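Visit to the gripper workshop at Cenau, 1st February

I write this report for the colleagues who could not travel with us. We were four persons: Mounir Hajji, Khadija Soliman, Kimie Nomura and me. The train from Linton needs 55 minutes, and from the station it is a short walk along the canal. Please do not follow the sign for the main gate, it is only for deliveries.

Drita Popescu received us. She is responsible for the test room, and she had prepared three stations: one fixed arm with a suction cup, one fixed arm with two fingers, and one table with hand-held grippers. At each station we were allowed to try for as long as we wanted, and this I appreciated very much.

The suction cup was the fastest. On flat boxes it made almost no mistakes while we were there. With a cloth bag it had no chance, and Drita did not try to hide this. The noise of the pump is also more than I expected, and for our small room I would think about it twice.

The fixed arm with two fingers was controlled from a screen. Mounir liked the menu, but Kimie and I were often lost in it. To change the closing force you must go down four levels, and when you come back the speed is again on its first value. Drita wrote this down.

We stayed longest at the hand-held grippers. You hold the tool yourself, and the camera sits on it and looks over the fingers at the table. After some minutes I learned to watch the monitor and not my own hand — this was the most difficult part for me.

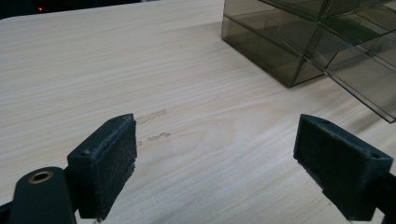

View from the camera of the hand-held gripper, fingers open, with the tinted drawer organizer farther back on the table.

The exercise was to pull one drawer a little and push it closed again. Khadija did it well on her second try. I pressed too strongly from the side and moved the whole unit. Clear plastic is also not easy to judge on the monitor, because you see the inner walls through the front and you are not sure which edge is the near one. Kimie asked if a second camera from the side would help. Drita answered that they tried it in the past, but the cable disturbed the hand.

We spoke also about the pads. The ones on this gripper are dark and have scuffs on the inner faces. Drita told us that a pair stays on for 39 sessions and then they change it, also if it still looks good. I asked if the worn surface holds less, and she has no measurement for this yet. Mounir would like to compare a new pair and an old pair on the same drawer, and she agreed to send us both.

Lunch was in the canteen, soup and a very good potato pie. Afterwards we saw the controller from Ojeda, which they compare with their older one from Custa. The test log had 574 grasps on that day, all with the fixed two-finger arm. The Ojeda controller stops more softly. The Custa one starts quicker after an error, and its manual is better written. I could not say which I would buy.

For us I propose to borrow one hand-held gripper in February and leave the suction cup for later. The loan form is two pages and I have it on my desk. Who wants to join the next visit, please write to me. The group can have at most 11 persons, and closed shoes are necessary.

Nouhaila Filali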